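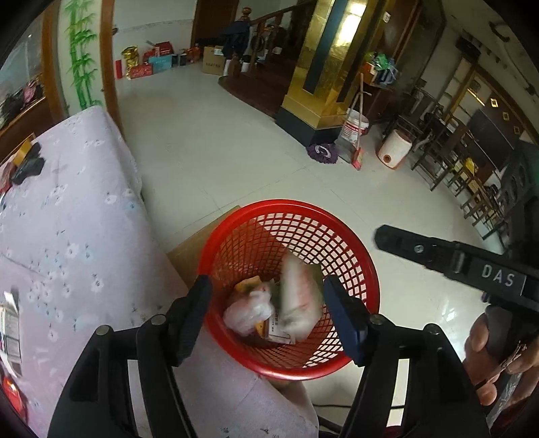
Sudheer Venkataraman asked us in February why a small company should write its own grasp planner when there are already so many to download. He asked it in a friendly way, and we did not have a good answer ready. We sent him two pages a week later. This page grew out of those two pages, so it is longer than most "about us" pages, and we hope the reader will have patience.

## What Skuvonell does

Skuvonell writes software for robots that must handle ordinary household goods in ordinary rooms. We do not build arms and we do not sell arms. Our customers have the machine already, or they are building it, and they come to us for the part between the camera and the motors: where is the object, which side of it can be held, how should the jaws come near, and when should the program give up and try again.

We are based in Arnport, on the upper floor of a former sail shop. The stairs are narrow. If you visit us with a heavy machine, please write first and we will agree on another place.

## Where the recordings come in

A large part of our work begins with a person holding a gripper in the hand and doing a simple task in a home. The software learns from what the camera on the gripper sees and from how the jaws move. This means that our programs must be comfortable with flowered tablecloths, shiny tiles, brooms, cables on the floor and everything else that people keep near the stairs.

A laboratory table is easier, we know it well and we still use one for the first tests. But a program which has only seen a laboratory table will be surprised very often later.

Take a plastic basket with small holes in its wall. Through the holes on one side the depth camera may measure the floor, and on the other side it may measure something darker. An early version of our perception module believed that such a basket was a number of thin red sticks flying in the air, and it planned a grasp on one of them. A crumpled, translucent bag inside makes the matter worse, for it has no clear edge and the light goes partly through it. We have spent more hours on bags than on any other kind of object.

## The three programs

**Drullska** is our perception module. It takes the colour picture and the depth, if there is depth, and gives back a list of things which can be held, each with a number that says how sure it is. It treats walls with holes as walls. When it is not sure whether two pale surfaces belong to one package or to two, it says so to the planner and leaves the question open. Earlier versions always decided, and they decided wrongly too often.

**Durán** is the planner. It receives the list from Drullska and proposes a path for one gripper or for two. With two grippers the difficult thing is that each of them hides something from the camera of the other. Durán keeps a memory of what was visible before and lets this memory become weaker with time. The default is 200 milliseconds until a hidden object is marked as "old". You can change it in the settings file, and for slow arms you should.

The third program has no beautiful name. We call it the bench. It plays a recording back, stops at any moment and shows what Drullska saw and what Durán wanted to do. It was written for our own use, and then a customer watched us working with it and asked for a copy. Now it is delivered together with the other two. The colours in the bench can be changed from version 17 on, which was requested by a person who does not see red and green well. We should have thought about it ourselves much sooner.

## How we work with a customer

First we ask for recordings. We like to have around 300 of them from the real rooms, with the real goods. Good recordings and bad ones are both welcome, and please do not tidy up before. If blur appears when somebody moves a package quickly, leave it in. The arm will also move quickly one day.

Then we run everything on the bench and write a report. The report is plain text and names each failure by type: object not found, object found in the wrong place, path refused, path accepted but the jaws closed too early. A customer can read it without knowing our code. After this we talk about price, and not before, as we do not know the amount of work until we have seen the failures.

During the project the customer receives a new build whenever the tests pass. Our test set has 46 tasks at present and every one of them must run to the end. Sometimes this makes us slow. Devendra Lodhi once told us that we were the slowest supplier he had ever renewed a contract with, and we have decided to take it as a compliment.

## What we do not do

We do not write software which recognises faces. When a hand or a person is visible in a recording, Drullska marks the area as "person" and the planner stays away from it. No name or identity is stored with it.

We also do not take projects where the room must be rebuilt for the robot. There are other companies who do this well, and we can give you addresses.

## Back to the question

Our answer to Sudheer was the following, a little shortened. The planners that one can download are good, and we used two of them in our first year. They expect that the object is fully known before the arm begins to move. In a basket of mixed packages this is almost never so. We needed a planner that can begin with half of the knowledge and correct itself on the way, and it was less work to write this new than to bend an existing one. If a good free planner can do it in the future, we will use it and put our time into the bags.

He replied that he accepted the part about the half knowledge, but that he would still like to see the comparison in numbers. It is a fair request. The comparison is in preparation and will be put on the downloads page, with the recordings that belong to it.

## Writing to us

You can write to us in English, Spanish or Swedish. Please say which arm or gripper you use, which camera, and what kind of goods you want to handle. If you already have log files, attach one short file only. Our mail server refuses big attachments without telling the sender, and we have lost at least one enquiry in this way.

Page last changed: 20 April 2025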